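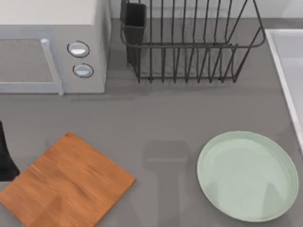 White countertop microwave, two knobs, dish rack next to it.

Afroza Wickramasinghe
Spent my lunch break reading the Vodero "smart kitchen" pitch so you don't have to. The claim is that the average household wastes 60 hours a year on "appliance decisions." I would love to see how they got that.

Afroza Wickramasinghe
There's a footnote. It goes to a survey of 1076 people, all of whom already own a Vodero product. So, customers who signed up for the newsletter.

Afroza Wickramasinghe
The oven reads a code on the food box and sets itself. Fine. What about soup I made? Leftover rice? Page four says "home-cooked mode coming soon." It said that last April too.

Afroza Wickramasinghe
Also you need the app. And an account. And the app wants my location — to heat up beans.

Afroza Wickramasinghe
Someone asked about Anell. Same idea, nicer font. The first 5 recipes are free and then it's a monthly plan. I can't find the price anywhere before checkout, and I looked.

Afroza Wickramasinghe
Their reviews page says 3379 happy cooks. I scrolled for a good while and didn't hit one below four stars. Has anyone here ever owned an appliance that everybody liked?

Afroza Wickramasinghe
If you have one of these and it's still getting updates after three years, tell me. I mean it, I'd like to be wrong. Replies are open till I go make dinner.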